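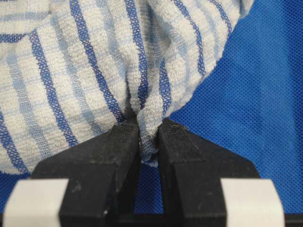 Fatanville, Sunday, April 18, 2021

The Quintela Striped Kitchen Towel

We have been selling towels out of our shop for a good long while, and if you have ever stood at our counter with a question about one of them, you know we can go on a bit. So pull up a chair! The Quintela is back on the shelves this month, and it is still the towel we reach for ourselves when there is a sink full of breakfast things and not much counter left to put them on.

It is a terry towel in off-white, with the small raised loops you would expect from a bath towel (only scaled down for kitchen work), and it is crossed by dark blue stripes that are woven flat and open. Between those you get the paler blue, in stripes and little checks, and when the towel is bunched up it all starts to look rather like a soft plaid. We have customers who bought it for the pattern alone and keep it hanging on the oven door where company can see it. We think that is a perfectly good use for a towel, although we would encourage you to get it wet now and then.

The loops do the drinking, so to speak. Mugs, mixing bowls, the lid of the big pot, a colander that drips for an hour after you think it is done, all of it. The flat stripes are smoother under the hand, and some of us like to turn to one of those for the last pass over a glass. You may find you do the same without thinking about it, or you may just grab whatever part is closest, and the dishes will get dry either way.

Size and weight

Each towel weighs 466 grams per square meter, which puts it on the heavier side for a kitchen towel. It folds into a nice thick square and can stand in for a hot pad in a hurry, provided it is completely dry. Please don't try that with a damp one. We have, and we were sorry.

Washing

Wash the towel by itself or with other blues the first 2 times, in warm water. After that it can go in with the rest of your kitchen laundry. Skip the fabric softener, as it coats the loops and you will wonder why your towel is pushing water around the plate. Tumble dry on low, or hang it outside if you have a line and the weather for it. Terry can catch on a rough drawer or a ring, and if a loop pulls out, snip it level with the others and leave it be. Tugging only makes a bigger one.

How it is sold

You can buy the Quintela singly or in a bundle of seven, one for each day, tied with cotton tape. The bundle is item 508 in our spring list, and we are happy to wrap it for a wedding or a new apartment at no charge (just leave us a note with your order). The matching dishcloth, the Drandow, has the same blue in a plain flat weave and will be along later in April. If you would like to hear when it arrives, ask to be put on the card list at the counter or by mail.

Returns are easy. If the towel isn't what you hoped for, send it back unwashed and we will swap it or refund you, whichever you prefer.

Prundska Household Linens
Fatanville shop and mail order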